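拆解台式机的机械臂工位,夹具和操作规范该怎么写?

分类:自动化与机器人 > 工位规范
标签:夹具 双臂 线缆 作业指导书

小河弯弯

我们组在做台式电脑的拆装工位,两条机械臂,一张铝型材槽面的台子,机箱侧放在台上,工具和小零件放在打印的托板上。机械臂和夹爪都是现成的,程序也跑得起来,问题出在文件上。

厂里质量那边要求十月之前交一份作业规范,要能让没参与调试的人照着开机、换件、停机。我手里只有一份 Wamov 项目留下的旧模板,是给上下料写的,里面大半内容是输送带和护栏,对我们没什么用。

目前写不下去的有这么几处:

一,托板要不要当成夹具来管理。它是打印件,改过好几版,现在没有编号,坏了就重新打一块。有同事说打印件算耗材,不用登记。

二,夹爪靠近托板时的速度和力怎么规定。现在程序里是每个人自己填的,有人填得很大。

三,台子旁边的线怎么算合格。旧模板只写了“线缆应整理整齐”,这种话没法检查。
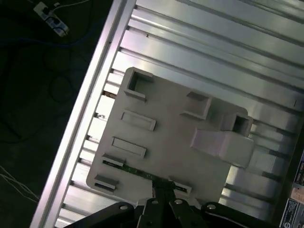 腕部相机画面,夹爪靠在托板下沿,左侧地面上是插排和线。

四,双臂共用一块区域时,谁先谁后,要不要写进规范,还是留给程序。

另外想问一下,这类工位有没有可以直接引用的标准。我查到工业机器人安全有 ISO 10218,国内对应的是 GB 11291,但读下来讲的都是整机和系统集成,落到一块托板上就没有条文了。有经验的请讲具体一点,最好能给出可以抄进文件的句子。

补充:工位没有围栏,换机箱是人工换,换的时候人的手会进到两条臂中间。

Igor Urban

我在 Norville 做过三年工位文件,中文是后来学的,写得不顺请见谅。按你的顺序回答。

托板必须当夹具管。判断的办法很简单:程序里的坐标是不是依赖它。如果托板挪动两毫米程序就要重新示教,那它就是夹具,和材料是金属还是塑料没有关系。打印件反而要管得更严,它会翘曲,换一卷料尺寸也会变。我们当时的写法是:

“托板须有唯一编号和版本号,标在不被零件遮挡的表面。更换托板后,须用检具核对各插槽位置,核对合格后方可恢复自动运行。”

检具不用复杂,一根和实际零件同直径的销子就够了,手动插一遍每个槽,插不进去或者明显晃动的就不收。检查记录跟着托板编号走,不要跟着工位走,否则托板换到别的台子上就断了。

托板怎么固定在台面上也要写。槽面台子的好处是可以用T形螺母,不要用双面胶。我见过胶在夏天慢慢滑,每天一点点,程序每天微调一点点,最后没有人知道原始位置在哪里。规范里要有一条:示教点的修正量累计超过规定值时停止修正,先查夹具。

速度和力这一条,不要只写一个数。分三段写:空行程、接近段、接触段。接近段从零件或托板上方某个高度开始,这个高度要写明。我们在 Beneš 的产线上,接近段限速15毫米每秒,空行程另外规定。你的工位不一定适用这个数,要根据夹爪、零件和风险评估的结果自己定,但分段的做法可以照搬。数值由一个人维护,放在公共参数里,程序中不许直接写数字。这一条能解决你说的“每个人自己填”。

机箱侧放、侧板拆掉以后,里面能碰坏的东西很多,主板、插槽、散热片都是朝上敞开的。所以还要单独划一个禁入高度:夹爪在托板和机箱之间来回时,必须先抬到这个高度以上才能横移。抬升高度按机箱里最高的零件算,再加上手里所持零件的长度。很多人忘记加后面这个长度,空手试运行没问题,一拿上杆件就刮到了。

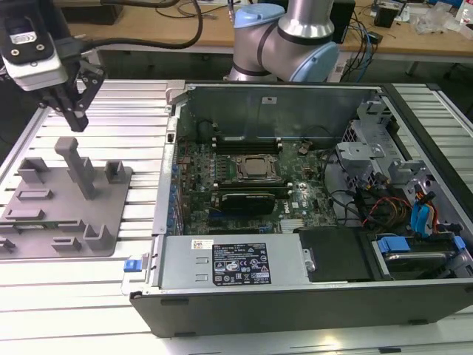

顺便说电源。被拆的机箱上台之前要断开市电,拔掉电源线后再按一次开机键放掉余电。电源本体不在拆装范围内的,规范要写明“不得打开电源外壳”。静电方面,台面和机箱都要接地,人工换机箱时戴腕带。夹爪手指如果是绝缘材料,也要评估一下它碰到主板时的放电问题,至少在文件里留一句结论。

还有小电路板之类的散件,不要临时搁在托板边上。托板上没有槽位的东西就不应该出现在托板上,需要放就改托板,加槽位,升版本。这条执行起来最烦人,可是省事。

双臂的先后顺序要写进规范,不能只留在程序里。程序会改,改的人不一定知道为什么当初这样排。最少写三句:共用区域的边界在哪里;同一时间只允许一条臂进入;哪条臂在等待时停在什么位置。等待位置要在人换机箱时手不会经过的地方。

你补充里提到的手会进到两条臂中间,这是整份文件里最要紧的,应该放在第一章。没有围栏,就要靠安全停止功能,而且是能确认停住的那种,不能只是程序暂停。ISO 10218 第二部分讲的系统集成就包括这种情况,人机协作的内容可以看 ISO/TS 15066。先做风险评估,再写操作步骤,顺序不要反。

标准里确实没有“托板”两个字,这很正常。标准管要求,托板属于你们自己的工艺文件。引用标准的时候写清楚编号和年份版本,别只写一个名字。

拧螺丝的老周

上面说得挺全,我只补线缆和插槽。

“整理整齐”确实没法查,改成能用眼睛判断的:
插排不落地,固定在台架侧面或立柱上。
动力线和网线分开走,交叉的地方垂直交叉。
机械臂活动范围投影到地面的区域里不许有线。
跟着臂走的线,把臂开到最远和最近两个姿态各看一次,不能绷直,也不能垂到台面上。
每根线两头有标签,标签内容一样。

拍四张照片贴在文件后面当样板,每次交接班对着看,比写一页字管用。

插槽的话,打印托板的槽口一定要倒角。我们用 Tovameo 的托板时最早是直口,细杆插进去十次有两次顶在边上,夹爪还在往下压,槽壁就裂了。后来槽口加了倒角,夹持点也往下挪,露出来的那段留够长度,插的时候能看见杆头对没对准。 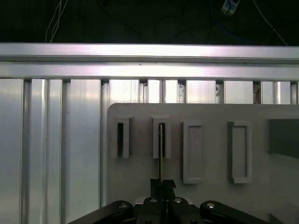 银色细杆对着第二个槽,杆头在槽口里,下半段夹在手指之间。

规范里可以写:“插入前应确认杆件与槽口同轴,插入过程中阻力超过设定值时立即停止并沿原方向退出,不得加力。”退出要沿原方向,这几个字别省,斜着退一样会把槽壁掰坏。

槽壁寿命我们记过,2000次以后开始松,所以定的是到这个次数就换,不等坏。你们材料不同,自己记一段时间再定。

夹爪上的螺丝也列进点检表,画上防松标记线,每班看一眼线有没有错开。不用每次都上扭矩扳手。

小河弯弯

谢谢两位。托板已经让同事编号了,先从A版开始。换机箱那一段我挪到第一章,风险评估找安全科一起做。再问一句,公共参数由谁维护比较合适,工艺还是设备?

Igor Urban

工艺维护,设备会签。改一次记一次,写明旧值、新值和原因。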